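A morning at the Vumevetti open day 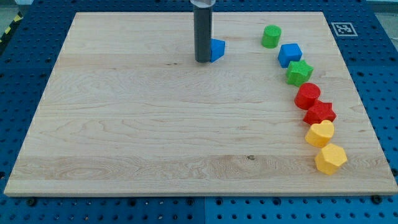 I went to the open day at Vumevetti mainly for the shape blocks, because my sister runs a small play group and I had promised to look at them for her. The workshop is at the end of the Plesport road, behind a garden centre, and the doors opened at 9 in the morning. In the first room there was a long table with a blue pegboard top, and on it a big pale wooden board with the blocks on it. Most of them stood along the right side in a curved line: a green cylinder first, then a blue cube, a green star, a red cylinder, a red star, a yellow heart and a yellow hexagon at the near end. A blue triangular one was further in on the board. I liked at once that the colours are plain and strong, and that the same shape comes in more than one colour, so a child can sort them in two ways.

When you come close you notice the surface. It is covered with very fine dots, and it looks a little like woven cloth. I asked if this was done on purpose. The woman who was showing us round said that they print the blocks and could make them smooth afterwards, but the small children who tested them held the rough ones better. I took one from the basket by the door to try. It is light, and warmer in the hand than I expected from plastic. The points of the star are a bit sharp for my taste. She told me that the next series will have rounder points, and they hope to have it ready in June.

The board I wanted to look at for longer. It is a nice piece of light wood with darker streaks going across, and one thin dark knot mark near the middle. In a shop I think somebody would have thrown it away for the knot, but they told us they keep such boards for their own use. They buy the wood from a sawmill called Yeom, and it rests in the store for 12 weeks before it is cut. The store was the second room of the tour. It smells very good in there. We were asked not to touch the stacks, and the floor is uneven, so please go with good shoes.

After the store we went up to the packing room. A full set has 44 blocks and goes in a cotton bag with a string. I was surprised that there is no box. The bag is pleasant, but for a play group I would prefer a box with a lid, as bags are always left open and then the pieces are under the sofa. I said this and a man at the packing bench wrote it down on a piece of paper, so perhaps it will help. The bag costs extra if you lose it.

There was also a corner with older products, among them a stacking game named Climo, which they stopped making some years ago. I had never seen it before. You build a kind of stair from flat pieces and then walk a small figure up it. Two boys played with it the whole time I was there and their father could not get them away. If they make it again I would buy this one for myself - I mean for visitors, of course.

Some practical things. The tour is free, but you have to put your name on the list at the entrance, and they take 80 visitors in one day. I came early and waited only a few minutes. By eleven the queue was outside the door, and there is no roof over that part. Coffee is in the yard, and the apple cake was finished before I got there. The parking place is small, and most people leave the car at the garden centre, which seems to be allowed. The ground floor is fine with a pushchair. For the packing room you must carry it up the stairs.

I bought one set at the workshop price and two single blocks, both hearts, for the windowsill in my kitchen. My sister has asked me already if the yellow is more lemon or more egg. I would say egg, but she should come and see the blocks herself in daylight before she orders for the whole group.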